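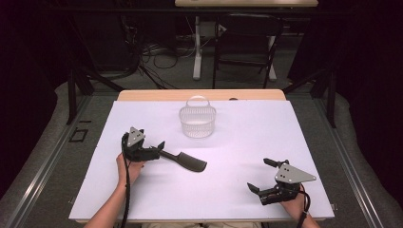

The hairbrush station at the Cluven open day, with the left gripper on the handle.

Review: Cluven hand-held grippers, tried at the Bastov open day
27 Feb 2019

I went to the Bastov open day expecting to stand behind a rope and watch an arm do its thing. What I got was a chair, a table and a pair of grippers to hold, and I had such a good time that I went back in line for a second turn!

The Cluven pair is meant for showing a robot how a job is done. You hold one in each hand, do the task yourself, and the recording goes off to train an arm later. My task was tidying: a black paddle hairbrush, a clear plastic basket with a thin arched handle, and a white board to work on. Brush goes in basket. My nephew could do it at three.

It took me 17 tries to get one I was happy with. The jaws are easy to open and close, but you lose all the feeling you normally have in your fingertips, and a hairbrush is a sneaky object. The handle is long, the head is wide and flat, and if you grab it at the wrong spot the whole thing swings around on you. Taking it by the base of the handle worked much better for me than going for the middle. By my second turn I was also using the other gripper to hold the basket still, and that felt great - like learning to eat with chopsticks all over again, but faster.

What I liked most is how little there is to learn. The person running the table talked for maybe a minute and then let me get on with it. The grip suits my hand, which is on the small side, and I never felt I was squeezing hard. The metal plates with the little holes look odd at first (I kept thinking of cheese graters) and you stop noticing them quickly.

Now the grumbles. Each gripper has a black cable, and I was aware of mine the whole time. Reach across yourself and you have to think about where it's going. My wrists were also tired after 2 sessions, so I can't imagine doing this for a full afternoon without breaks. The staff said a good operator gets through some 200 recordings in a day, and my hat is off to them.

I asked about price and was told 780 for the pair, without the software. That's a lot for a hobbyist and probably fine for a school lab or a small shop. I also tried the Zillmont set on the next table, which was lighter but had a stiffer squeeze, and I dropped things with it more often. If you have big, strong hands you may well feel the other way about it.

The Esteban hall is easy to reach by bus, the coffee was free, and there was plenty of room for kids to have a go. Bastov plans another open day in April with a towel-folding table - I've already put my name down. Wear short sleeves, and go early if you want more than one turn.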